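May 2, 2022

Slept badly and was up before six. The knee is better on stairs but I still can't kneel on it, so the peas went in with me sitting on an upturned bucket. Two rows, 30 seeds each. The ground is drier than I'd like.
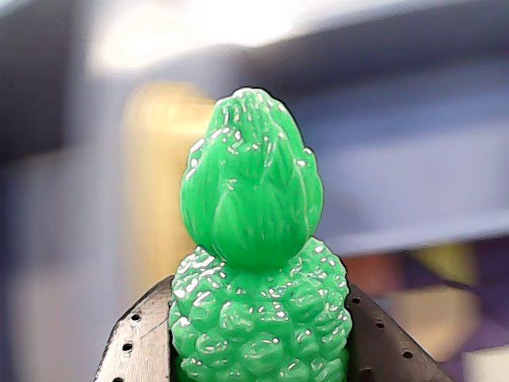 Drove to Plavov after lunch for netting. They wanted 40 dollars a roll, so I bought one and will patch the old one for the far bed. Filled the tank on the way home.

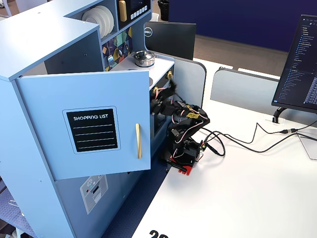 Tiziana Longo wrote back that I've planted too late and the heat in June will finish the peas before they set. She may be right. Last year hers were up to the second wire by now. I'll put the shade cloth over the west end and see.

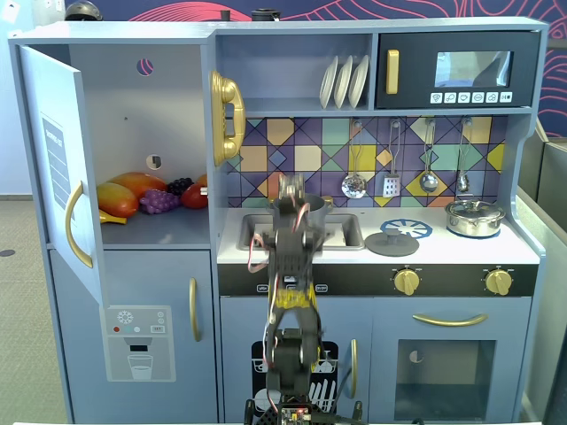

Watered at seven, two cans per row. The hose still leaks at the tap and needs a new washer. Soup for supper. Tomorrow the beans, if the knee allows, and call the dentist.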